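# Cleaning wrist camera episodes before training

This page explains how we filter episodes for the Nositz folding policy. You need the Carrilho scripts installed and one folder with raw episodes. The work is simple, but please do the steps in this order.

## 1. Cut the idle start

Open the episode in the viewer and find the first step where the gripper command changes. Keep 2 seconds before it and delete the rest. If the operator waited in the middle of the task, do not cut there, only write `pause` in the notes column.

## 2. Mask the background

In our first test we trained on 100 episodes without any mask. The policy reached 52 successes in 95 trials, and many failures came when the background was different from the training days. So now we mask everything behind the far edge of the table. 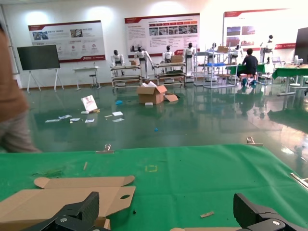
The mask is drawn by hand on one still for each episode, and the script `Standwood` moves it along with the wrist pose. Click points from left to right and close the polygon at the top corners. Put the line a little behind the metal clips, so that the whole cloth and the cardboard blank stay visible to the policy. A person walking past the table, as at the far left, may still cover part of the table side, and then you mark the episode `person` in the notes.

## 3. Check the fingers

Both finger tips must stay outside the mask in every step. Run:

```
grekby check --fingers --episode 52
```

If the check fails, lift the line slightly and run it again. Do not change the camera calibration to make the check pass.

## 4. Save

Save the mask with the episode, in the same folder. Questions about the notes column go to Saulius Priedītis.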